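Open House at Valcombe

I finally made it to the August open house at Valcombe, and I'm so glad I did! I'd been promising myself a visit ever since they moved into the old Fletach building (easy parking, terrible signs, use the side door). Six of us from our group went over together, and we got there just in time for the 2 p.m. demonstration.

Kamonchanok Srisuk ran it, and she was great with the kids in the front row. The arm practices picking things up and setting them down, all day long, with ordinary stuff you'd find in a kitchen. She told us they had logged 2,702 practice runs by that morning and want to hit 3,000 before the next open house. I asked what the hard part was and she said round things - they roll, they slip, and the fingers have to come in at a good angle.

My favorite bit was the screen that shows what the camera down by the gripper sees. I stood there far too long, watching the red bottle on its white tray and that little yellow thing off on its own to the right.
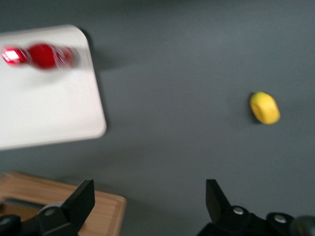 Ayanda Le Roux wrote to me afterward that she'd have liked more time for questions, and that she still wants to know how the arm decides how hard to squeeze. Good question, and I've passed it on to Valcombe. If I hear back, I'll put the answer in the next issue.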